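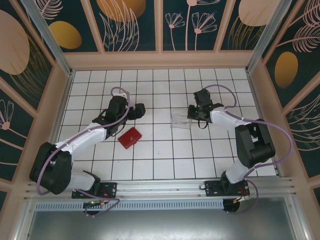
The card holder is back, and I could not be happier about it

If you came to our July swap table you already know how I feel about card holders, because I talked to at least half of you about them while you were trying to look at the teapots. For everyone else: I have finally stopped carrying a wallet the size of a sandwich, and I want to tell you how well it's going!

For years every card I was handed went into the same slot behind my driver's license. The library card, the punch card from Coka (free coffee after ten, and I have never once made it to ten), the fabric store card from Shaikh, two pharmacy cards from the same pharmacy. When Kasun Amarasinghe ran our paper clutter evening he asked us all to empty our wallets onto the table, and I pulled out a membership card for a gym that is now a tire shop.

So I went over to Garell, at 209 Tudgate Road, and came home with one of the little book-style holders. They open up like a photo album, with clear sleeves inside, and you turn the sleeves to get to the card you want. I chose red. I always choose red, it's the only color I can find at the bottom of a bag.
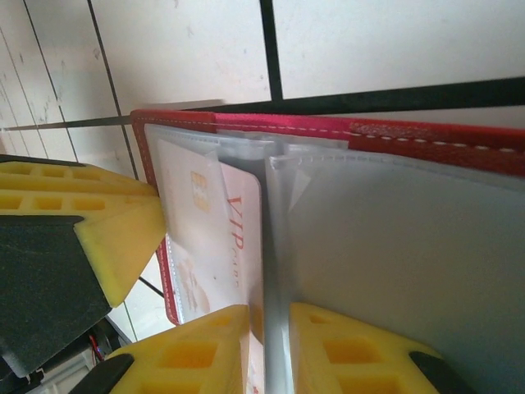 The thing I love most is the stitching, that pale line running along the edge of the leather. It makes a small everyday object look like somebody cared about it. The leather has a nice pebbly feel too, and I've noticed it hides fingernail marks much better than the smooth black one I had before. The sleeves are a bit frosted, so a card looks softer through the plastic, but big lettering still reads just fine.

A few things I've learned since I started using mine:

Put the cards you use every week in the front sleeves and leave them there. I moved mine around for the first month and kept pulling out the wrong one at the register.

One card to a sleeve. I know two will fit if you push. They stretch the plastic, and then a single card slides right out of it later.

New sleeves like to cling together. Nuwan Dewan told me to open the holder, stand it up on its edges and leave it that way overnight with the pages fanned out, and it really did help. Run a finger between the pages the next morning before you load it.

For the outside, a barely damp cloth and then a dry one. Skip the kitchen spray, please. I tried it on a corner and the corner has not forgiven me.

Kasun is going to do the wallet evening again this fall, and with over 800 of you getting this newsletter now we may need the bigger room. Bring your whole wallet, even the embarrassing parts (especially those!), and any spare holders you have in a drawer. We'll have scissors out for expired cards and a box for anything that can be passed along.
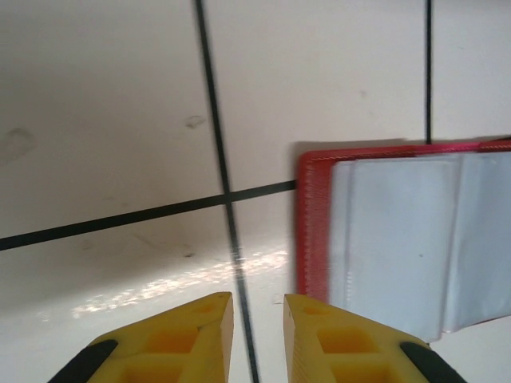 Red card holder with white sleeves, on white tile.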